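January, late morning

Finishing notes, bench 2

Well, I'm back on the oil and wax question, and I can already hear Craig Shearer sighing at me from the other end of the shop. I did promise everybody in December that I'd stop fussing and pick one. But the tabletops for the Geddes job are coming up and I would so much rather fuss now than after they've been delivered, so please bear with me (and if you're reading this with a rag in your hand, keep going, you're doing fine).

Where things stand: I cut 16 sample pieces from the offcuts under the stairs, all sanded the same way, and wrote the numbers on the backs in pencil this time so they don't get wiped off with the finish like they did on the last batch. Odd numbers got the plain oil. Even numbers got the Juleo mix that Craig likes, the one that smells of oranges and makes me hungry all afternoon. One coat each, left overnight on the nails, second coat the next morning.

The plain oil went on beautifully, as it always does, and I had that lovely moment where the grain jumps up at you and you remember why you got into this in the first place. The trouble is the color. It warms the wood up a good deal, more than I remembered, and under the shop lights it goes properly orange. I don't mind it at all! My grandmother's kitchen table was that color and I have nothing but good feelings toward it. Still, the Geddes people asked for "natural," and I've learned the hard way that natural means something different in every house.

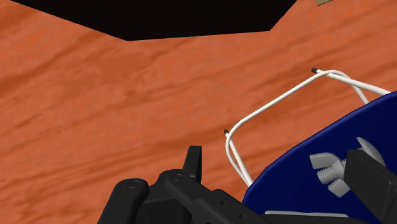 The Juleo pieces stayed a shade paler and a little flatter. Number 6 and number 10 both had sticky patches this morning, which I put down to me being generous with the second coat and then wandering off to answer the phone. Wipe it back sooner, is the lesson, and I'm writing it down so that I have to obey it.

I also tried the water ring test on four of them, a wet glass left standing through lunch. The plain oil showed a faint ring on both, the Juleo on one. Rubbed out with a bit more oil on a cloth. I'd like to repeat that after the pieces have had a couple of weeks to harden, so please leave them on the shelf and don't put your coffee on them, however much it looks like that's what they're for.

Sanding: stopped at 180 on all of these. Craig thinks 220 would keep the color down. He may well be right, and I'll do four more that way before I argue with him.

To do: order more rags, ask Plarkach whether the matte wax comes in the small tin, hang the used rags out flat by the back door and check nobody has balled them up. Pieces 3 and 8 are going home with me so I can see them in daylight by a real window.

Recent entries
Glue-up for the Pukell bench, second try
Sharpening the big plane, again
Sticky drawers and candle wax
Shop heater: what the man said
Offcuts under the stairs, a list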